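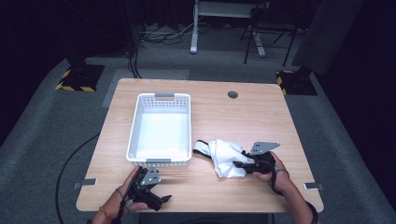

Slide 1: White basket with grey handles, white cloth beside it

Two children, one bedroom: notes for the Distness parents' evening
Speaker: Visitación Barroso
Slot: Tuesday, second talk, Aoun room. Talk runs 30 minutes, then questions.

SLIDE 1. Title
Leave it up while people sit down. Start on time even if the back rows are still filling.
Name, job (family sleep adviser, Stotia clinic), two sons who shared from the ages of two and five until last year.
Scope: siblings aged 18 months to ten, sharing by choice or for lack of space. Babies under 12 months are out of scope tonight. Refer those questions to the health visitor desk by the door.

SLIDE 2. Where the material comes from
Diaries kept by 39 families in the Clutico parents' network. Each family wrote down lights-out time, time asleep for each child, and any waking that involved both children. Total of 400 usable nights.
Say clearly: a diary is a parent's record, filled in by a tired person. Times are to the nearest five minutes at best. No comparison group. I use it to decide what to ask parents, and I would not use it to prove anything.
Omprakash Agarwal did the tabulation. Credit him here, he is in the second row and will not stand up.

SLIDE 3. Definitions
Settling: lights out to asleep.
Joint waking: both children awake at the same time between midnight and 5 a.m., whoever woke first.
Early start: first child up before 6 a.m. and the second woken by it.
Keep these three apart. Parents tend to report all of them as "they keep each other up", and the remedy differs.

SLIDE 4. What the diaries show
Joint waking on 70 of the 400 nights. Pause. Most people in the room will expect more.
Settling trouble was written down far more often than joint waking. The usual pattern is talk, then laughing, then one child out of bed, then a parent at the door.
Younger children slept through more noise than their parents expected. Several diaries have the older child up with a nosebleed or a bad dream and the younger one not stirring.
Early starts cluster in June and July. Light is the obvious suspect. We did not record curtains, so I can't say more than that.

SLIDE 5. Staggered bedtimes
Younger child in bed first. Older child follows 20 minutes after the younger one is asleep (asleep, not in bed; repeat this).
The older child changes and brushes teeth before the younger one goes down, so that the only thing left is to walk in and lie down.
Where does the older child wait? Parents' bed, sofa, kitchen table. Quiet activity, no screen. Audiobook on low is fine.
Known problem: the younger child fights the earlier bedtime on principle. Fares Haddad's family dealt with this by having the older child say goodnight and leave the room with the parent, as though bedtime were over for everyone. Worked for them from the fourth night. Ask permission again before naming him; if he is not there, say "one father".
Known problem two: age gap under two years. Staggering often fails here, as both are tired at the same hour. Go to slide 6.

SLIDE 6. Same bedtime, with a talking allowance
Lights out together. Talking allowed until a fixed signal, then stop. Signal can be a lamp on a timer or the end of one song.
Parent does not come in during the allowance unless someone is hurt. Parent does come in, once, at the signal.
Length: start with ten minutes. Shorten if the children are wound up by the end of it, leave alone if they drift off.
Do not remove the allowance as a punishment for something that happened in the daytime. It then becomes a thing to argue over at tea.

SLIDE 7. Room layout
Floor plan only on this slide, drawn to scale, two single beds.
Points to cover:
Beds head to foot where the room allows, so that faces are far apart. Against different walls if possible.
Child who gets up at night nearest the door.
Child who wakes early furthest from the window.
Bunk beds: under-sixes do not sleep on top. Guard rail on both long sides. Say this even though someone will sigh.
A shelf or drawer for each child that the other does not open. Size does not matter much. The rule has to be kept by adults too, including when tidying.
Furniture between the beds: low bookcase is useful, must be fixed to the wall. A curtain on a tension rod is acceptable for older children. Check for cords.
If asked about white noise: steady sound, low volume, across the room from both beds.

SLIDE 8. Night waking
Decide beforehand which parent goes in. Write it down if need be.
Attend to the crying child first, at the bedside, low voice, no main light.
Take the child out of the room only for illness, or crying that goes on past five minutes. Moving a child every time teaches both of them that noise leads to the big bed.
If the second child wakes: one sentence, same sentence each time. Ours was "He's all right, lie down." Dull is what you want.
Sickness bugs: separate them. Spare mattress, sofa, whatever there is. Put them back together the first well night, otherwise the temporary arrangement runs on for weeks.

SLIDE 9. Early starts
Blackout lining first. Cheap version: lining clipped behind existing curtains.
Clock that changes colour at a set time. Set it ten minutes later than the present waking time, not at the hour you would like, and move it on slowly.
Two or three quiet things left within reach the night before. Change them weekly. Nothing with batteries.
From five upwards, the early riser can be allowed to leave the room alone. Agree on where to, and what may be touched in the kitchen.

SLIDE 10. When to stop sharing
Signs worth acting on: one child regularly short of sleep by daytime behaviour, repeated hitting at night, an older child asking for privacy more than once. Asking once after a quarrel does not count.
No second room: look at the living room after eight, a partition, or changing which room is used by the adults. Fouad Fakhoury moved himself and his wife into the smallest bedroom and put a wardrobe on the landing. He has offered to talk to anyone considering it.
Going back to sharing after a trial apart is allowed. Say so to the children at the beginning.

SLIDE 11. Trying a change
One change at a time. Seven nights before judging. Nights two and three are commonly worse.
Don't start in a school holiday, the week the clocks change or the week before a birthday.
Diary sheet is on the chairs. Spare copies with Jihad Nimri at the tea table.

SLIDE 12. Questions
Likely ones, with short replies:
Twins? Same bedtime, slide 6. They often sleep through each other better than siblings of different ages.
Brother and sister? Fine at these ages. Look at it again when either asks, or at ten.
Stepchildren at weekends? Own bed, own bedding and own shelf that stay made up all week. Expect the first night of each visit to be the noisy one.
Snoring? Loud snoring most nights goes to the GP, whoever it is disturbing.
Close at 8.45 p.m. The hall lights go off at nine.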